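Sekeline Demonstration Collection: Progress Report to Andley
October 2022

Collection at the Wetlow site continues. The total stands at 315 usable demonstrations against the 200 we promised for this stage, and I would ask Andley not to read too much into that. The target was set before we knew what a usable demonstration was. We now have a written rule, and under it a run counts only if the operator finishes without a restart and all video streams are complete.

Most of the runs so far are tabletop tasks with kitchen items: picking up a plate, setting it in a stand, taking it out again. They are easy to record and easy to score. Whether they teach the system anything beyond plates is an open question, and the last training round did not settle it. The Sperling team reported a clear gain over February. Their test used the same table and the same plates as the training data, so I would call it a check that the pipeline runs and leave it there.

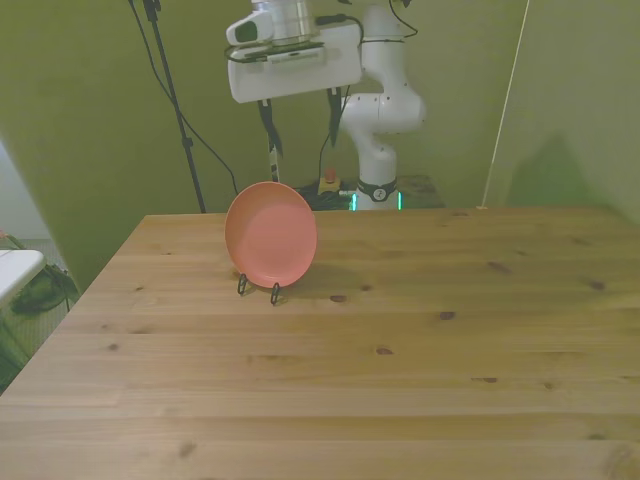
We held back 25 demonstrations with changed starting positions for our own test. The policy did noticeably worse on these. It tended to reach for where the object usually is, and when the grasp missed it often carried on with the rest of the motion anyway. More of the same data may fix this. I doubt it, and I would rather spend the remaining operator hours on varied placements than on a bigger total.

Two problems need a decision from you. The first is operators. We have 2 trained people, and their styles differ enough that a model trained on one does poorly at copying the other. Sperling considers this healthy variety. I have seen no evidence either way and have asked for a split comparison. The second is labeling. The success tags are entered by the operator who did the run, and a spot check found several generous ones. A second reviewer would slow us down but the tags would be worth more.

Spending is within plan. We are not asking for more money in this period. We do ask that the next milestone be stated as a result on unseen placements, with the demonstration count reported alongside it for information only.

Related documents
Sekeline: rule for usable demonstrations
Sekeline: February progress report
Wetlow site: operator training notes

Contact the Wetlow project office | © 2022 Sekeline | Back to top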